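Plimport Handheld Demonstration Gripper, Paired Set
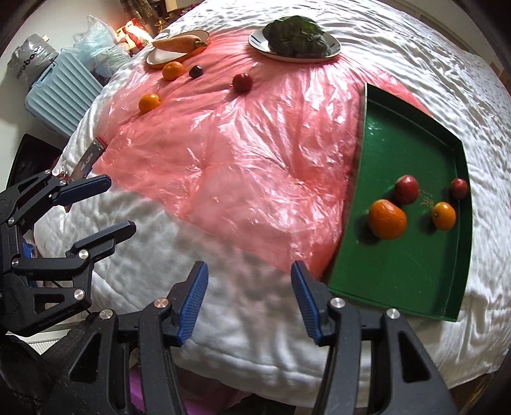

Page last changed: 2023-06-28, by Iolanda Mendonça, Product Documentation

The Plimport paired set consists of two hand-held grippers for recording manipulation tasks by direct demonstration. The operator holds one unit in each hand and performs the task in an ordinary room, on an ordinary surface. Recorded motion is later used to train or program an arm fitted with a matching end tool. No arm is required at the place of recording.

The set is supplied by Nuso to research groups, technical colleges and industrial integrators. It may be ordered alone or with the Lu remote control station described further down this page.

Gripper

Each unit has two fingers driven through a black linkage with cut-out arms and capped pivots. The fingers open and close under the operator's own hand force, by means of a trigger in the handle. There is no motor in the hand-held unit. The same linkage geometry is used in the motorized version mounted on an arm, so that a finger position recorded by hand corresponds to a finger position on the machine.

The inner side of each finger carries a blue ridged rubber pad. Pads are a wearing part. They should be inspected before each day of recording and replaced in sets of four, so that both units grip alike. Pads contaminated with juice, oil or dust should be wiped with a damp cloth and left to dry. Solvents must not be used.

Left and right units are mechanically identical. They are assigned to a hand during pairing, and the assignment is stored with every recording. If the units are exchanged between hands partway through a session, the session must be closed and a new one opened.

Suitable tasks

The paired set is intended for light handling work carried out with one or both hands. Typical tasks include sorting, placing items in a tray, clearing a surface, and moving items between plates. Fruit and vegetables are well suited to this work, as they vary in size, shape and surface even within one kind. A mandarin, a plum, a carrot and a heap of leafy greens each call for a different approach and a different finger opening, and a demonstrator will adjust to each without instruction.

The working surface need not be a table. A bed covered with a duvet and a plastic sheet is acceptable and is often used for home tasks. Operators should note the following points about soft surfaces:

A tray placed on bedding may tilt when an item is set down near its rim. The tray should be pressed down level before recording begins.

Crumpled plastic reflects light. Where strong highlights appear in the recorded view, the room lighting should be lowered or moved to one side.

Round items may roll on a soft surface when a neighboring item is lifted. A recording in which an item rolls and is recovered should be kept and marked as a recovery. It should not be deleted.

The surroundings of the working surface do not need to be cleared. Luggage, shopping bags and other household items may remain in view, provided that they do not obstruct the operator's arms.

Recording procedure

Pair both units and confirm that each finger position reads fully open and fully closed. Hold both units still over the working surface, fingers open, until the ready tone sounds. Perform the task at a natural pace. Return both units to the starting position and hold them still until the closing tone.

Nuso recommends 10 complete demonstrations before any change is made to the layout. Items should then be moved, and a further 10 recorded. Demonstrators who repeat a task many times tend to shorten their movements, and a short rest between groups is advised.

The operator's fingers should stay behind the handle guard at all times. An item that has been nudged into place with a bare hand during recording will appear in the data as having moved without contact, and such recordings must be marked.

Remote control station (Lu)

The Lu station allows an operator to guide a distant arm with the same pair of grippers. The units are placed in the station's two cradles for calibration and then lifted out. From that point the arms follow the movement of the hands, at a speed limit set by the site supervisor. Releasing either trigger guard stops both arms.

Remote control is slower than direct demonstration. It is to be preferred where the behavior of the arm itself must be recorded, such as its reach limits or the force applied by the motorized fingers. Many sites record the greater part of their material by hand and use Lu for a final check on the machine.

File format and software

Recordings are written in the Binel format. The Binel viewer is included with the set and shows finger opening, hand path and recorded view on one time line. Version 7 or later is required for two-handed sessions. Files made with earlier versions can be opened but will display only one hand.

Supplied with the set

Two hand-held grippers, left and right assignment by pairing
Spare finger pads, one full set
Charging cradle and cable
Hard carrying case
Binel viewer license for one workstation
Printed operator guide, 22 pages

Service and training

Repairs to the linkage are carried out by Nuso only. Pivot caps must not be removed by the customer, as doing so alters the finger calibration. Operator training is offered on site or at the Nuso training room, and the next scheduled course is in February. Requests for training should be addressed to Ailbhe Conneely, Customer Instruction.

Reader comments (3)

r.halvard
Does the pairing survive a battery change? We lost the left/right assignment twice and had to throw out a morning of sorting.

Ailbhe Conneely (Nuso)
The assignment is kept if the replacement battery is fitted while the session is closed. If a session is open, please close it first. Your files may be recoverable in the viewer under Session, Reassign Hands.

tmk_lab
Leafy greens were the hard one for us. Opening the fingers wide and coming down from the top worked better than pinching from the side. Would like a softer pad as an option.

Contact: Nuso Customer Instruction | Copyright Nuso. All rights reserved. | Back to top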